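Unit 4: Drinking Water and Shared Tables in the Workroom
Rerkthorpe evening course, Room 13

Where we left off: the layout sheet from last time should be finished. If yours still has the water and the equipment at the same end of the table, redo it before the practical.

Placing the water

A large jug is heavy and hard to move once it is full. One liter of water weighs one kilogram, so work out the full weight before you decide where it goes. Choose the spot first, then bring the jug to it. Lift with two hands and set it down flat.

Keep the jug at one end of the table and anything with a power cord at the other. On a long table this is easy. On a short one, use a second surface for the water. In the Srithong exercise we allowed 30 inches between the two, and that is the figure to use on your plan.

Leave the label facing out. People should be able to read what is in a container without turning it around. The same goes for small bottles standing next to the jug. If a small bottle holds cleaner or oil, it does not belong beside drinking water at all, with or without a label.

Pouring

Pour at the table edge, over a tray. The 500 ml cups are in the cabinet under the window, on the shelf marked Borko. Fill them to the line, no higher. Wipe the surface after each round of pouring and hang the cloth up to dry.

Standing and working height

Most of the tables are made for standing work. With your arms hanging down, your hands should come close to the tabletop without your having to stoop. Taller students may want the raised table near the door. Keep the floor under the table clear so you can stand close to it.

For next time

Read the Fideo handout, pages 1 to 6. Draw your own table from the side and from above, and mark the water end, the equipment end and the place where you stand. Write the course code, 2904, in the top corner of both drawings. Pencil is fine. 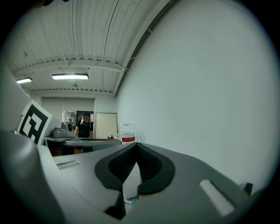

Drawings go in the tray by the door before class starts. If you use squared paper, write the scale under each drawing.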